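Section 7. Your First Steam Session with the Pärn Facial Steamer

You're going to love this part! Set aside a quiet evening, tie your hair back, and wash your face with a mild cleanser before you begin. Makeup and sunscreen should come off completely.

1. Set the steamer on a flat, sturdy table at chest height. Keep the cord behind the unit.

2. Fill the tank with distilled water up to the line. Tap water will run, but it leaves scale on the heater plate -- and scale makes the steam spit.

3. Plug in the unit and press the button once. The light blinks while the water heats and stays on when the steam is ready.

CAUTION: The outlet reaches a high temperature. Never put your fingers over it, and never lean over it to check for steam.

4. Sit with your face well back from the outlet and close your eyes. Move closer little by little until the warmth feels pleasant. If your cheeks sting, move back.

5. Steam for 7 minutes. Beginners and anyone with dry skin should stop after 2 -- you'll still feel wonderfully soft afterward!

NOTE: Skip the session if you have sunburn, broken skin, or a rosacea flare-up. If you use a prescription cream, ask your doctor first.

6. Pat your face with a clean towel and put on your moisturizer right away. A plain gel or a light cream works beautifully.
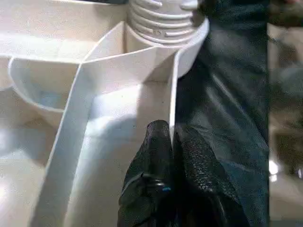 Fig. 7-2. Threaded neck and flared collar, close up.

7. Unplug the unit and let it cool fully. Empty the tank, wipe it with a soft cloth, and leave it open overnight.

CAUTION: Do not add oils, herbs, or perfume to the tank. If you enjoy a scent, put a drop on a tissue and set it nearby.

Descale after every 70 sessions, or sooner if the steam looks weak. Full directions are in Section 8. Most people settle into one session a week, and your skin will soon tell you what it likes!

Skesholm Skin Care | Customer help: ext. 800 | Guide text by Dalia Jaunzems | © 2022 Skesholm | Back to top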